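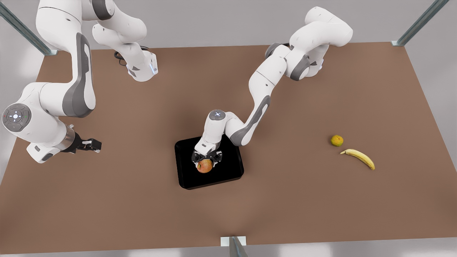 Fixing the Drafty Door Without Replacing It

An exterior door loses heat in three places: through the slab, through the joint between slab and frame, and through the gap between the frame and the wall. Replacement quotes are usually written for the first. Remigiusz Górecki, who has hung and rehung doors for Vullach since the firm opened, starts with the other two.

His inspection begins at the hinges. A door that has dropped 3 millimeters on the latch side will show a wedge-shaped gap along the head, wide at one end and closed at the other. No weatherstrip handles both ends of a wedge. Górecki pulls one short screw from the top hinge, drives a long one through the jamb into the stud, and checks the gap again. On most older houses this takes up the sag.

The seal comes next. Compression bulb in a kerf slot is the common type on doors made in recent decades. It should flatten by half when the door is latched. A strip of paper closed in the door ought to drag when pulled. If it slides out freely, the bulb has taken a set and needs changing, or the strike plate is too far out.

"People buy the thickest bulb on the shelf," says Marianna Grabowska, who runs the parts counter at Stępień. "Then the latch won't catch and they lean on the door until the hinges go."

Corner pads are cheap and often missing. They sit behind the weatherstrip at the bottom of each jamb and close the small triangle where the sweep, the seal and the threshold meet. Rain driven against a door gets in at that point first.

The threshold itself can be raised on many models. Look for screws under plastic plugs in the top cap. Turn each one by the same amount, a quarter turn at a time, until light no longer shows under the sweep. Too high and the sweep tears within a season.

The last joint is behind the casing. Irena Śliwiński had hers opened in February and found the cavity empty on the hinge side and stuffed with old fiberglass on the other. Loose fiberglass slows heat but lets air through. Low-expansion foam made for windows and doors is the usual fill — standard gap foam can bow a jamb inward enough to bind the slab.

Materials for her door came to $136, including 2 cans of foam and a new sweep. The slab, a steel unit from Drasska, stayed where it was. Górecki would replace one only for rust through the skin, a split stile, or a core that has taken on water.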